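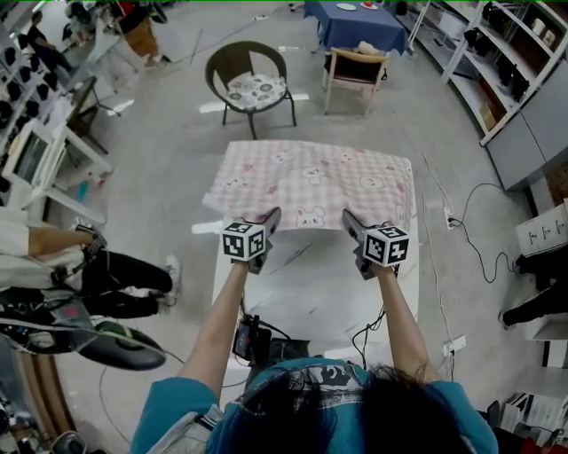 Havthorpe is looking for people to fold cloth, set tables and sort small items with a pair of hand-held grippers. Every task you do is recorded and becomes part of a set of examples used to train a two-armed robot. You don't need a technical background. Most of the people on the current crew came from kitchens, retail and warehouse work.

The project is called Jenkins. It runs at our Trundumetti site and covers household tasks only. We have 146 tasks on the list and want 200 good examples of each. The cloth tasks are the furthest behind, so new people will start there.

## What the work is

You hold one gripper in each hand and do a short task at a table. Each gripper has a white cube on top with a black pattern, which the software uses to work out where your hands are. Keep the cubes pointed up and don't cover them with a sleeve.

A normal shift goes like this:

1. Pick up a task card and lay out the items listed on it.
2. Start a recording and show both cubes to the camera.
3. Do the task once, at a steady speed, without putting the grippers down.
4. Stop the recording and mark it good, bad or unsure.
5. Reset the table a little differently from last time and repeat.

Mistakes are fine. If you drop a corner of the cloth, pick it up again and carry on. Mark a recording bad only if you stopped partway, let go of a gripper or had somebody else's hands in the work area.

You will be on your feet for much of the shift. The room is shared, with other people working and walking through, and there are power cables on the floor. Closed shoes are required. 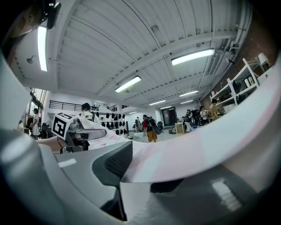

## Who can apply

- Age 18 or over
- Comfortable using both hands for repeated gripping, with breaks
- Able to read task cards in English
- Available for at least three shifts a week through the end of the round

Left-handed people are very welcome. We have too few left-handed examples at the moment.

Please don't apply if you have a current wrist or thumb injury. The grippers close with a squeeze, and a shift can include more than 150 of those before the first break.

## Pay and hours

Shifts are four hours, morning or afternoon. Pay is hourly and does not depend on how many recordings you finish. Training takes one shift and is paid at the same rate. There is a 15-minute break every hour and a quarter.

## What we record

The cameras pick up your hands, the table and often the room behind it, including other people. You will get a consent form before your first shift. Faces are blurred before recordings go to Jisen, our training partner. No sound is kept.

## How to apply

Fill in the short form at the Trundumetti front desk or ask for it by email. Put "Jenkins cloth tasks" at the top and list the shifts you can work. Applications close 2021-07-28.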